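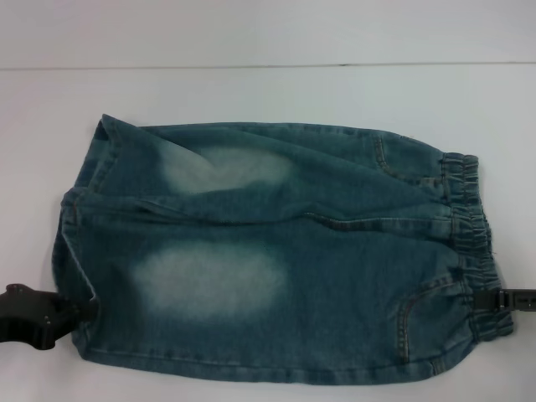 September
By Dana Whitlock

"Ask me about shirts and I'll bore you for an hour," Sverre Nyberg told me before I'd even found somewhere to put my coffee. "Pants, though. Pants are where I lose sleep."

I had come to Sunska with one question, and I'd promised my sister I'd get a straight answer: when can she stop folding her kids' laundry? She has three of them and spends most of Sunday on it (I've helped, it's grim). Nyberg laughed and asked how old the kids were. Small, I said. "Oh, that's worse! Small clothes are harder. Elastic waists are harder. She should have had tall children."

He runs the laundry side of things at Sunska, and his two-armed setup has worked through 1,622 garments since spring. Of those, 657 were jeans. I asked how many came out the way he'd want them in his own drawer, and he gave me 400, pretty cheerfully, I thought, for a man reporting a lot of bad folds.

So what goes wrong? Mostly the waistband, he says. Denim is stiff enough that the legs behave, and you can get a grip at each end and lay the thing out lengthwise. "Then you let go and the elastic pulls itself back together. You had a nice rectangle and now you have a fish." My sister just smacks it flat with her palm. He'd love a robot that could smack things. 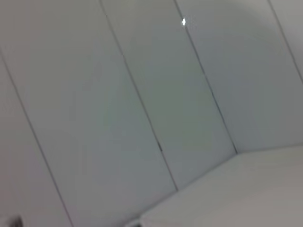
Page 2

We wandered over to where the work gets done, all plain gray panels and pale surfaces, and I told him it was a lot tidier than any laundry room I'd ever stood in. He took that well. "Your sister's house is the real exam," he said. "There's a dog, there's a sock under the dog. I'm not ready for the dog."

I brought up Trillska, whose people keep saying they'll have a folder in homes soon, and he got a bit careful with me. He likes them. He just thinks a shop or a hotel comes first, someplace where it's the same towel all day long. "A towel I'd sell you tomorrow. Kids' jeans, come back and ask me again."

And does he fold at home? He does, badly, in front of the TV. His wife redoes the pants.

I called my sister from the parking lot and told her to keep her Sundays as they are. She said she had a load in the dryer and did I want to come over.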